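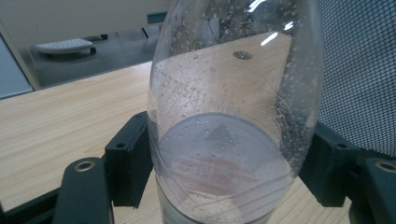

3 min read

Ticket 1667: Droplets inside bottle wall, printed code hard to read
Product: Cultico clear bottle, large
Opened by: Widad Qaisi
Assigned to: Marwan Mansour
Priority: low
Status: closed, no fault in bottle

Reported problem

Bottle on the desk shows heavy droplet and bubble cover on the wall. Customer wants to know whether the seal is leaking, whether the contents are affected, and which batch the bottle belongs to. Same complaint as ticket 554 from the Zoubi office, which was closed in August without a cause being recorded.

Initial notes (Mansour)

Droplets are heaviest along one side of the curved wall, with thinner cover across the front. Streaks run down the plastic on the heavy side, and that side looks cloudy.

Code runs diagonally on the upper body. Partial read is something like "1205.11", remainder lost among the bubbles. Could not tell from the photo whether it is embossed or printed. Partial code is not enough for a batch lookup. Requested a full read from the customer.

The red and white stripes that show through the base are distorted by the plastic and whatever liquid is in front of them. Do not log as discoloration.

Checks requested

1. Wipe the outside with a dry cloth. If the droplets stay, they are on the inner wall.
2. Tighten the cap by hand, dry the desk, stand the bottle on a paper towel and leave it until the end of the shift. Check the towel for wet spots.
3. Tilt the bottle slowly to one side and back. Condensation runs together and leaves a clear track. Small gas bubbles lift off and rise when the wall is tapped below the liquid line.
4. View the base from above at a shallow angle and look for cracks between the molded rings.
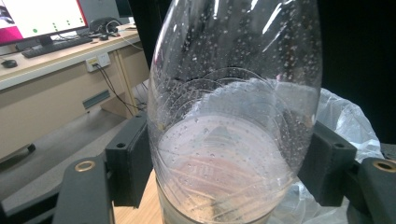 5. Read the code with a sheet of white paper behind the bottle and a flashlight held low from the side. Write down every character, including the dots.

Results (Qaisi)

Step 1: droplets unchanged after wiping.
Step 2: towel dry at 4:40 p.m.
Step 3: clear track on the heavy side. A few bubbles rose near the base.
Step 4: rings intact. The base looks pale pink from above and has reddish-tan stripes. Is this a stain?
Step 5: code read in full and sent to Sawsan Darwish by phone.

Reply (Mansour)

On step 4: clear plastic picks up color from anything near it. Move the bottle to a plain surface and look again before reporting a stain.

Follow-up (Qaisi)

Moved to a bare part of the desk. Stripes gone. No pink.

Resolution

Darwish matched the code to a current batch with no open complaints. Cause recorded as condensation on the inner wall above the liquid, plus minor bubbles below it. Seal passed. No replacement issued.

Customer advised to keep the bottle away from the window and the air vent. Tamer Mahasneh to reopen 554 and add the same cause code if the Zoubi office gets the same result from steps 1 to 3.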